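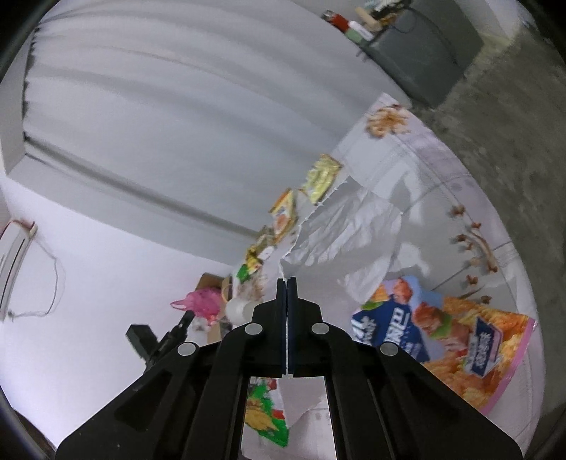
Words by N. Karunaratne
April 16, 2023

The cheapest gripper on test at Dradport has no motor in it. You hold it in your fist, squeeze, and two narrow finger tips close at the end of a black linkage. A camera looks out over the fingers and records whatever you pick up.

Dradport, a small automation shop outside Caston, spent eight weeks comparing it with a powered arm from Dunum. Both were given the same job: clear a table of snack packets, crumpled paper and small brown scraps. The shop wants to sell a sorting cell to food packers, and packets are where most grippers come unstuck.

A shiny packet throws glare back at the camera. It has no fixed shape, and if you pinch it by the middle the contents slide to one end and the whole thing swings. The Dunum arm, with its wide rubber pads, handled large bags well and made a mess of anything smaller than a thumbnail. It also took 270 minutes to set up the first time — most of that spent on the controller, which refused to save its tool offset.

The hand-held unit was running the same morning. Over the trial its operators logged 600 picks, against 173 for the arm. Slim tips suited the scraps and the sealed ends of bags. They were less happy with flat paper, which tended to skate along the cloth until someone found a crease to grab.

There are complaints. The linkage takes up a good part of the camera's view when the fingers are closed, so a small item can disappear behind an outer arm just as you reach for it. The grip is tiring after an hour. The pins need checking for play at the end of each session, and the tool is only as consistent as the person holding it.

Dradport has ordered a second set of tips, slightly wider, and plans to fit the narrow pair to the Dunum arm in July. The controller has gone back for a firmware update.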